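Pacita Javier on primer, patience and a very old gate

Pacita Javier has paint on both elbows when she comes to the door of Vivovero, the finishing workshop she opened in November with her business partner, Tipene Doolan. "Gray oxide," she says, delighted. "It gets everywhere and I love it."

She has been painting for a living for 13 years, mostly metalwork: railings, stair balusters, radiators, garden gates. Lately more of the work is indoors, and she talks about a plain interior wall with the same joy she brings to wrought iron.

"People think primer is the boring coat," she says. "It's the best coat! You put it on and suddenly you can see the real surface, every dent and every old drip. I get a little thrill every time."

Her favorite job so far was a pair of cast iron gates for a family named Karamanlidis. They had been painted so often that the leaf pattern had gone soft, like candles left in the sun. Javier and Doolan spent around 35 hours stripping them by hand.

"There were veins on the leaves," she says. "Tiny veins! The grandmother came out and ran her thumb over them and told us she'd forgotten they were there. I nearly cried into the stripper bucket."
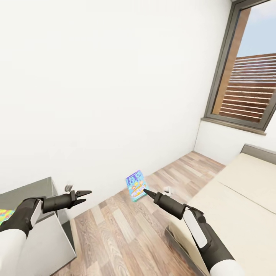 A small bedroom with plain white walls and a wooden floor.

Bedrooms, she says, are where most people should learn. The walls are usually dry and the room can be shut off for a weekend. She likes a wash with mild detergent, a clean rinse, a light sand, then primer on any filler – "every single patch, or it'll flash through the topcoat and you'll see it from your pillow forever."

After that she wants two thin coats and a good brush. Hers is a Gunden she has owned for years, the handle worn pale where her fingers sit. Doolan swears by a Nostora roller sleeve and the two of them have argued over it for whole lunch breaks.

"Tipene rolls too fast," she says. From the back of the shop, Doolan shouts that he does not.

I ask what she would say to someone standing in front of a rusty railing for the first time. She is already reaching for a wire brush to show me.

"Start at the bottom, where the water sits," she says. "Get the flaky stuff off, wipe it down, let it dry properly. Do a three-foot stretch and stop for coffee. Then go back and look at it, and you'll want to do the rest."

She has another set of gates arriving on Monday, with birds on them.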